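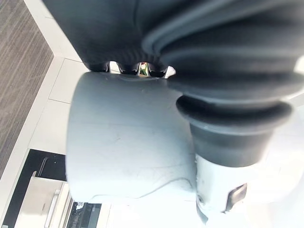

Tomatoes, week whatever

So I have been trying to grow tomatoes on a fourth-floor balcony for three summers now, and July is when I always start talking to them. Out loud, with the door open. The neighbors are very polite about it.

This year I went with 6 plants, all from Marek Tóth, who starts them in his mother's greenhouse and hands them over in yogurt cups with no labels. I think two are cherry and the rest are some big ribbed kind he calls Castavine. Could be wrong! One of them has leaves like a potato and I've decided I love it best.

The big news is that I finally quit watering at night. I used to come home, eat, remember the plants around 10 and go out there in my socks with a jug. Now I do it at 6:30 in the morning with my coffee, and the leaves look so much happier (or I'm more awake and notice them more, hard to say). I also stopped pinching off every single side shoot. Kvido Rusnák will tell you that's a crime, and he has told me, twice, on the stairs.
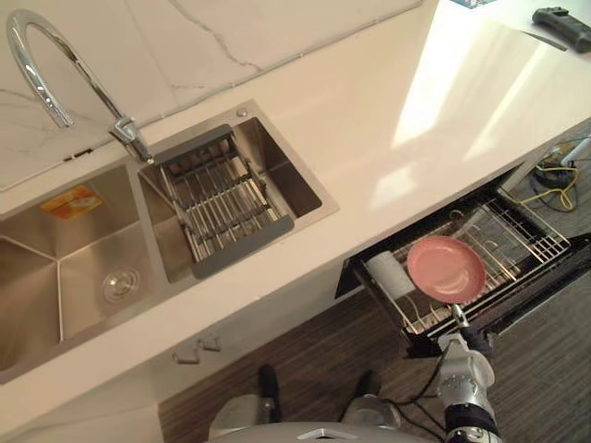
What I do when they all ripen at once

Last August I had 217 cherry tomatoes in one week, which I know because I was counting them like a crazy person. You can only put so many in a salad. What saved me was the slow oven: cut them in half, salt, a little oil, one low tray for the whole afternoon. The apartment smells amazing and you end up with one sad little jar, but oh, that jar.

The big ones I just grate on the coarse side of a box grater and toss the skin. Garlic, salt, toast, done. My sister blends hers with the skin on and says I'm fussy.

Next up is the basil, which has flowers on it already and needs a good haircut. If anyone has a trick for keeping it going past September on a windy balcony, please leave me a comment!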